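Home | Syllabus | Handouts | Route Sheets | Contact

Handout 4: Reading a Climb Before You Ride It
Posted 17 May 2020 by the course instructor

Welcome back, everybody! Last time we worked on tire pressure and line choice in loose gravel, and I loved how many of you came back with dusty legs and good questions. This handout covers elevation profiles: how to read one, how to plan food and water from it, and how to set a pace you can still hold two hours later. Bring a pencil, because we will be drawing on these.

1. Total gain and what it hides

Our example all through this unit is the Rukier loop. It starts at the Dedum trailhead, climbs to Rukier Saddle, drops to the creek at Weldu and comes home on the old rail grade. Total gain is 1156 meters. I'm using meters on purpose, since most of the free profile tools let you switch and I want you comfortable in both (multiply by 3.28 if you think in feet, so call it just under 3,800).

Total gain is the number people quote over coffee, and it is a fine number! But two rides with identical gain can feel like different sports. One may give you a single long grind at a grade you can settle into. Another may be a saw blade, up and down all day, with every short climb steep enough to push you over your comfortable effort. On the Rukier loop, 492 meters of the gain come in one climb, straight out of Dedum. The rest is scattered. So before you look at anything else, ask how the gain is divided up. Circle the big climbs. Put a wavy line under the lumpy parts.

2. Grade, and the trouble with averages

Grade is rise over run, times 100. If you climb 60 meters in one kilometer, that's a 6 percent grade. Easy. The trouble is that averages smooth everything out. A climb listed at 6 percent might be 3 percent for the first half and 9 percent for the second, and on dirt those are completely different problems. At 3 percent you can sit, spin and chat. At 9 percent on washboard, your rear wheel wants to slip every time you stand up, and you have to stay seated with your weight a little farther back than feels natural.

The Rukier climb has a ramp near the top, right after the cattle guard, that touches 18 percent. It's short. It is also loose, and it comes when your legs are already cooked. On the profile it hardly shows, because most tools average the grade over a few hundred meters. Zoom in! Whenever a line looks smooth, zoom in and see what it does.

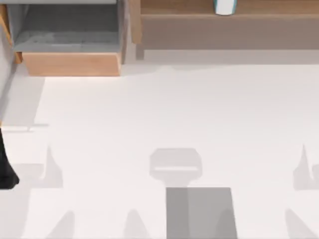 The vertical scale on a printed profile is nearly always stretched, and the amount of stretch changes from one tool to the next. A modest hill can look like a wall if the page is wide and the height axis is squeezed into a small range. Check the numbers on both axes before you let the drawing scare you (or fool you). I'd like each of you to keep a folder of printed profiles from rides you have finished, all made at the same scale, with notes in the margin about how each climb felt. Keep it with your riding stuff where you'll really use it. A pulled-out drawer with a flat bottom is my favorite kind of spot, because the sheets lie flat and you can flip through them while you're packing. After a season you will have your own private library of what 6 percent means to you, and that beats any chart I can hand out.

3. Pacing

The best advice I have: ride the first third of the first long climb slower than you want to. You'll feel silly. People may pass you. Wave at them.

Use the talk test. If you can speak a full sentence, you are at a pace you can hold. If you're down to three or four words at a time, you are borrowing from later in the day, and that's okay on a short ramp but not for half an hour. Heart rate monitors and power meters are terrific tools and we'll get to them in Handout 6, but heart rate lags on short climbs and drifts upward in the heat, so learn to trust your breathing first.

Gearing matters too. Shift before the grade changes. On dirt, a panicky shift under full load at the bottom of a steep pitch is how chains come off. When you mark up your profile, put a small arrow wherever the grade jumps by more than 3 percent. Those arrows are your shift points.

4. Water and food

Mark every water source on the profile itself, along the bottom edge, so you can see it next to the climbing. Distance between taps means very little if you don't know what lies between them. Dedum has a tap at the trailhead. After that there's nothing until Weldu, and the creek there needs a filter. In August it can be down to puddles, so treat the whole loop as dry in late summer and carry for it.

Eat before the climb. I try to have something small in the last few flat minutes and then sip all the way up, because chewing at 9 percent is no fun at all. Put an E on your sheet at those flat spots.

5. Descents count

A profile tells you about the way down, too. Long descents on washboard are hard on hands and forearms, and it pays to plan a stop. The drop from Rukier Saddle goes on long enough that most riders should pull over once, shake out their hands and check the straps on their bags. Look for a step in the line where the grade eases off. That's usually a wide spot in the road with room to get out of the way.

Watch for descents that end in a climb, as well. You will arrive with cold legs and the wrong gear. Arrow!

Practice for next time

Print the Rukier loop profile at our standard scale.
Circle the big climbs and underline the lumpy sections.
Add shift arrows, water marks and your E spots.
Write one sentence on where you expect to feel the worst. We'll compare guesses after the group ride, and I promise the answers will be all over the map.

If you have already ridden the loop, pick the out-and-back from Weldu to the saddle and mark that up instead. It reads very differently from the other side, and I'm excited to hear what you make of it!

Related handouts
Handout 2: Choosing Tires for Dirt Roads
Handout 3: Pressure, Traction and Line Choice
Handout 5: Heat, Dust and Early Starts
Handout 6: Heart Rate and Power Basics
Route sheet: Dustex Flats, an easy first gravel ride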